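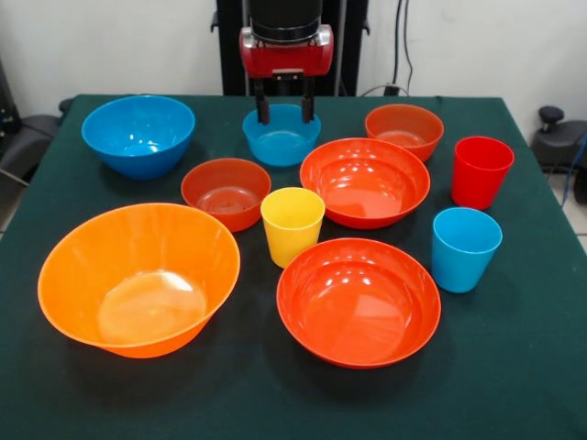 Open day at Enus, June

The Enus office in Pomomdale opened its doors to users of the Elteretti viewer for an afternoon. I have built the viewer from source for years and wanted to see where the preferences code was going. The doors opened at 2 pm and the talks started late.

The first session covered the settings panels. Each tab used to be its own class with its own apply and cancel functions, and many copied the same code. There are now 4 base classes, and the 308 settings are read from one file.

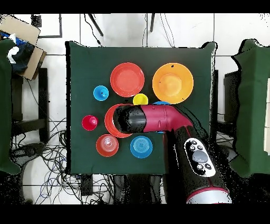 The speaker showed the audio tab before and after the change. The old source file ran past 400 lines. The new one is under 300, and most of what is left is layout. Cancel now restores the old values on every tab. In my build it still misses the chat font size.

After coffee we moved to a smaller room for the Agbeko documentation tool, which makes the class reference pages. It picks up member lists well.
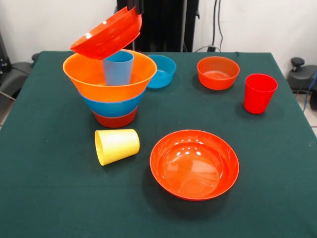

Links to line numbers go stale when the header changes and the pages are not rebuilt. I asked if rebuilds would be nightly and was told they are weekly for now.

Slides will go on the Enus download page. Parking is behind the building, and the side entrance is the one to use.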